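The drinks corner is back, and it's lovely

If you haven't been in the end room at Zulasska since the summer, go and have a look the next time you're passing with an empty glass. The big white table is along the wall again, the tall fridge is in its corner, and for the first time since I started here you can pull out the bottom drawer and see what's in it. I know a fridge drawer is not usually the lead item in this newsletter. I've been waiting months to write this one!

Those of you who joined after Easter will only have known the room as the place where things went when they had no other place. The table had the spare kettle on it, two boxes of catalogues from the Tronon show, somebody's bicycle lights, a roll of lining paper and, at one point, a cake tin that I was too frightened to open. (It was empty. I was almost disappointed.) The fridge was worse. We had 21 part-used bottles in there at the start of September, a good many of them without a name, and one shelf that had been given over to mustard. I like mustard, but five kinds is a commitment.

So we gave it a Saturday. Six of us turned up, which was just the right number for the size of the room, and we had the radio on and the door wedged open and were finished in time for a late lunch. Thank you to everyone who came, and to everyone who sent messages saying "the chutney is mine, please don't throw it out". The chutney was saved. It's on the top shelf, on the left.

The table

I'd forgotten what a handsome table it is. It has that long white top with the rounded corners and the soft curve cut into the front edge at the fridge end, and with nothing piled on it the whole room looks bigger. Norbert Doležal spent the best part of an hour on the top with warm water, washing-up liquid and an old cotton tea towel, and was very firm with the rest of us about not using the green scourers. He's right, too. A white matt surface will forgive tea and it will mostly forgive ink, but it won't forgive a scourer.

There's still a faint mark across the middle if you catch it in the light. We've tried a paste of bicarbonate of soda on it, left for ten minutes and wiped off gently, and it made a small difference. I'm inclined to leave it alone now and enjoy the rest. If anybody has a method that has worked on their own desk at home, do tell me, but please tell me before you try it on ours.

The idea is that the table gets used and then goes back to being clear. Pour your drink there, have your sandwich there, lay out your drawings for half an hour if you need a long flat place and the light is good. Just take it all away with you when you go. Glass bottles can stand at the far end, towards the back, while you're in the room.

The drawer

Bottles lie down in the bottom drawer. That's the big change, and I am completely converted. When they stood on the shelves they were always three deep, and whatever you wanted was behind the milk. Lying on their sides they're all on show at once, with the caps to one end, and you can reach in and take hold of yours without moving anybody else's.

It does depend on the caps being done up properly. Give yours an extra turn before you put it in. We had one slow leak in the first week (elderflower, very sticky, no names) and the drawer had to come out and be rinsed in the big sink. It lifts out quite easily, by the way: pull it as far as it'll go, then tip the front up. Dry the runners before it goes back.

Put your initial on the cap with the black marker. There's one on a string inside the cupboard door, and it writes nicely on yellow and green plastic and badly on anything dark, so if you've got a dark cap use a bit of masking tape. One letter will do for most of us. The two Ms have sorted something out between themselves and I didn't ask.

Food goes on the shelves above, and the little glass-fronted unit under the curved end of the table is for things that are for everybody. At the moment that means milk, oat milk and whatever fruit is left over from the Thursday class. If it's in there you can have it.

Cold tea, two ways

Now for the bit I'm really excited about. Since the drawer gives us somewhere to keep bottles lying down and cold, a few of us have been making our own tea and bringing it in. It costs next to nothing, it's miles better than most of what you can buy, and it's a very good use for the bottles you'd otherwise be carrying down to the recycling.

The slow way is the one I'd start with. Put four heaped teaspoons of loose black tea into a litre of cold water, in a jug with a lid, and leave it in your own fridge overnight. In the morning strain it through a fine sieve, and then again through a piece of muslin if you're fussy. (I'm fussy.) You get a soft, clear tea with hardly any bitterness in it, and it wants very little sugar, or none. A strip of lemon peel in the jug is good. Lemon juice I'd add at the last minute.

The quick way is for people who remember at breakfast. Make a small pot of tea, twice as strong as you'd drink it, and don't let it stew beyond four minutes. Stir in your sugar or honey while it's hot, then top it up with the same amount of cold water and let it cool completely before you bottle it. Hot tea will pull a thin plastic bottle out of shape, so do be patient. It'll sometimes go cloudy as it chills. There's nothing wrong with it, and a splash of boiling water clears it if the look bothers you.

Green tea works well the slow way too and comes out much paler. Norbert makes a version with a spoonful of Druvuso, the quince syrup he brings back from his sister's, and if he offers you some, say yes.

Drink either kind within two or three days. Rinse the bottle as soon as it's finished, get a brush right up into the shoulders where the brown line forms, and leave it upside down with the cap off. Caps can go in a cup of hot soapy water. And if a bottle has started to smell of anything at all, let it go.

What it cost

I promised I'd put this in. We spent 1,068 crowns altogether, nearly all of it at Pešek on the corner: two shelf mats, a bottle brush, the muslin, a new seal for the fridge door, the marker and a very nice tin for the tea. The seal was the dear part and it has made all the difference, as the door used to drift open if you so much as walked past. The money came out of the coffee jar, and there's a bit left over for the biscuits to return.

A few looks at the room
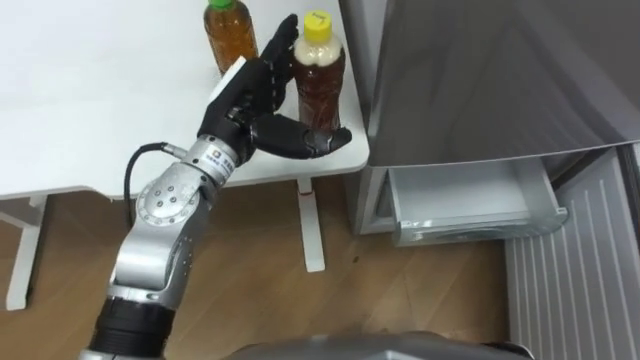 Yellow cap at the front, green cap behind.

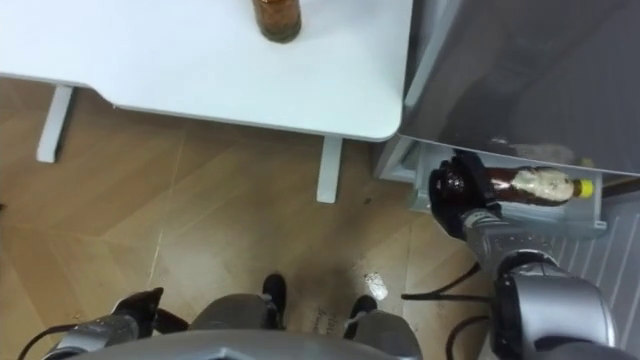 The bottom drawer, with a bottle lying on its side. 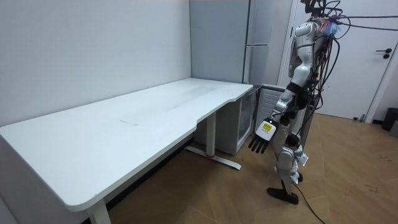
The long white table, with the tall fridge in the corner.
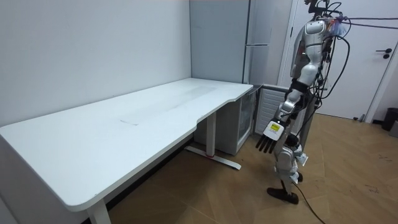

The curved end of the table, and the small glass-fronted unit tucked under it.

Still to do

The skirting behind the table could do with a wipe and perhaps a lick of paint, which I'd rather leave until the windows can be open again. There are a few dark scuffs on the floor on the door side. A pencil rubber shifts that sort of thing surprisingly well on wood-pattern flooring, so if you've got five minutes and a rubber, please have a go and let me know how you get on.

We could also use a second jug with a lid. Glass would be perfect, anything over a litre, and it doesn't matter if it's an ugly one. I'd love a long-handled spoon too, the sort you get with a set of sundae glasses and then never see again.

Lastly, there are roughly 27 clean screw-top bottles in the crate under the coat hooks, all sizes, washed and dry, with their caps in the paper bag beside them. Help yourself to one or two before you go home. If you try the overnight tea, bring a bottle in and put it in the drawer, and come and find me at four o'clock, when I'm generally ready for a glass of something.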